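Search this site Go

Lab notes: fewer demonstrations, better second tries

The Wallimlow group has finished its first full round on retry training, and the numbers are good enough to share. The task is sorting small household items and cards with two arms. Until now every policy was trained on clean demonstrations only, so when a grasp slipped the arms tended to freeze or repeat the same bad approach.

For this round the operators recorded 236 demonstrations. In 200 of them everything went smoothly. In the rest the operator missed on purpose, backed off and tried again from a new angle. Training took almost 8 hours on one machine. On the test set of 204 trials, the new policy recovered from most first misses, and the old one rarely did.

Flat cards are still the hardest case. A finger has to get under the edge, and small errors in height matter more than they do with a jar or a box — the group plans to work on that next.
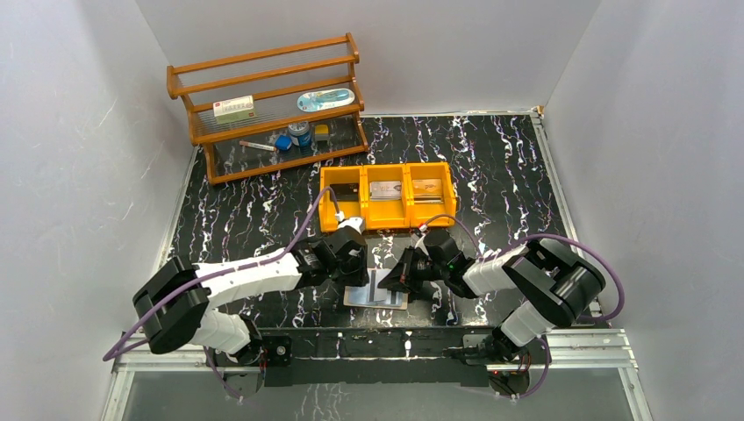
Shaohua Tang wrote in to ask whether the staged misses look enough like real ones, and suggested saving failed runs from the policy itself and having an operator take over halfway. The group will try this in April with the same objects and compare the two kinds of data.

Recent items
Jerier gripper pads: wear test results
Moving the Stüber code to the new server
Hostenell workshop: call for short talks

Contact the editors | Back to top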